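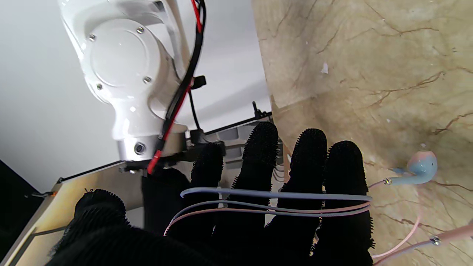

**Wired earphones get a second life in Prukstead**

The repair shop Skollmont will accept old wired earphones during the whole month of August, and the owners do not have to untangle them first. The shop announced the collection on Wednesday. It is free of charge, and both working and broken pairs are welcome. 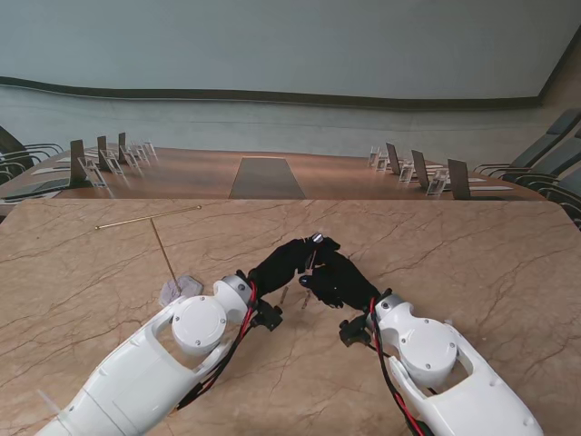 *Thin gold-colored metal rods on the marble table.*

Last year the same collection brought in 782 pairs. From these, 345 could be used again after cleaning or a small repair, and they were given to the language school in Fumcombe, where students need them for listening lessons. The other pairs were taken apart for their plugs and cables.

This year the shop hopes for more. It has printed 3,000 paper bags, which can be picked up at the counter or at the bus station in Tindall. One bag is for one pair. On the bag there is a line to write what is wrong, for example "left side is silent" or "bad contact near the plug." If the owner does not know, the line may stay empty.

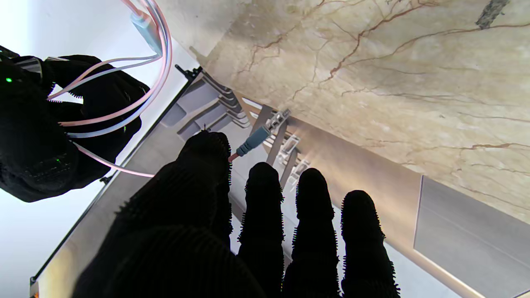
*Reading time: 2 minutes*

According to the shop, the cable is the part that suffers the most. Many people wind it tightly around a phone or push it in a pocket, and after some months the wire breaks inside, often very close to the plug. From outside it can look fine. The shop advises to lay the cable in wide, loose loops and to hold the plug itself when pulling it out.

Pastel colors are easy to work with, the shop adds, as a crack in a pale pink or light blue cable is seen sooner than in a black one. Dirt is also seen sooner. A soft cloth, a little damp, is enough for most cables. Alcohol should be avoided on colored ones.
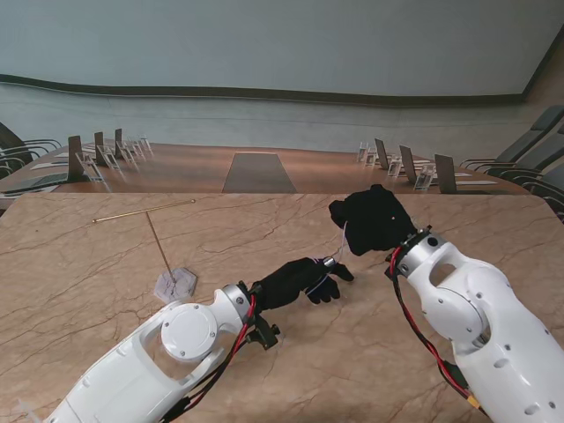 PRUKSTEAD, August — Bags can be handed in at the Skollmont counter until 7 p.m. on every working day. The box in Tindall is emptied once a week, so pairs left there will take longer to reach the shop.

People who want their own earphones back should write a phone number on the bag. A repair of this kind is not part of the free collection, and the price is agreed before the work starts. Wireless models are not accepted, with or without a charging case. The shop also asks not to put loose batteries in the bags, which happened several times last year.

The school in Fumcombe will receive its new pairs before the autumn courses begin.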